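Part-Time Laundry and Linen Attendant — Washam Guest House

Washam Guest House is hiring one part-time attendant for the laundry and linen room. The position starts in April and is open until filled.

The house has 20 guest rooms and a small dining room. All sheets, towels, napkins and kitchen cloths are washed and folded on site. You would share the work with the morning housekeeper, who strips the rooms and brings the bags down by 10:30 a.m.

What you will do

Sort incoming linen by color and fabric. Check for stains and tears before anything goes in a machine. Run the washers and dryers and write each load in the log. Fold, stack and shelve clean items. Keep the folding table clear at the end of the shift. Put worn towels in the rag bin and note them on the monthly sheet so we can reorder.

Dark cloths are kept apart from the whites at every stage, including folding.

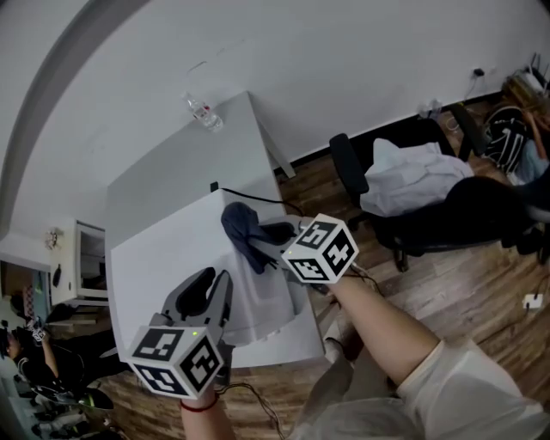

A dark navy cloth at the white table.

Hours and pay

Shifts run from 11 a.m. to 4 p.m., four days a week. Two of those days will fall on a weekend at least every other week. Pay is hourly and depends on experience. You will be paid every two weeks by check or direct deposit. There is a one-time bonus of $200 after your first three months.

Lunch is provided from the kitchen on working days. Parking is free behind the building, on the Villalobos Street side. The number 6 bus stops at the corner, but it does not run after 7 p.m.

What we are looking for

You should be able to stand for most of a shift and lift a full laundry bag. Experience in a hotel, hospital or dry cleaner is useful but not required. We will train you on the machines and on our folding sizes, which are posted on the wall. You need to read labels and care tags in English. Some detergents we use are scented, so please tell us about any allergies before your trial shift.

Everything that arrives bunched up or knotted has to be shaken out by hand before it is washed. Kitchen cloths are the worst for this — allow extra time after a busy dinner.

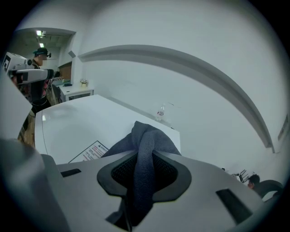

How to apply

Pick up a form at the front desk or send a short letter to the Washam Guest House office, Prekik Building, second floor. Include your phone number, the days you can work and the name of one past employer we may call. A resume is fine but you do not need one.

We will call people we want to meet. The trial shift is two hours and is paid. Please wear closed shoes.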